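Setting a Contact Threshold for a Robot Hand

Posted Mar 14, 2018

This page covers how we set the contact threshold on the Holzer hand before a grasping run. The threshold is the change in motor current that the software counts as a touch. The method came out of our Vustari tests, where a fixed value taken from the manual gave too many false touches.

Start with the hand open and away from everything. Run the Storkon logger and record 2000 samples per finger while the fingers close slowly on air. Save the log under the finger's name. Do this again with the arm turned sideways, as gravity changes the load on the joints.

Next, bring one fingertip at a time up to a flat surface. Move in small steps and stop when the current rises and stays up for 100 samples.

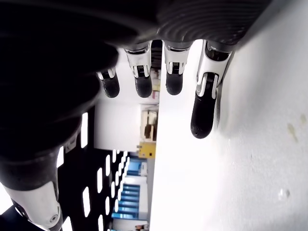

Can I use one threshold for all the fingers?
You can, but the result is worse. Friction differs from joint to joint, so a value that suits one finger will fire early on another.

Open both logs in Esis and find the highest reading from the free motion. Set the threshold 2 counts above it. On our hand the index finger ended up at 246. If the contact reading is lower than your threshold, slow the closing speed and record the free motion again.

Repeat the whole thing after changing a fingertip or a cable.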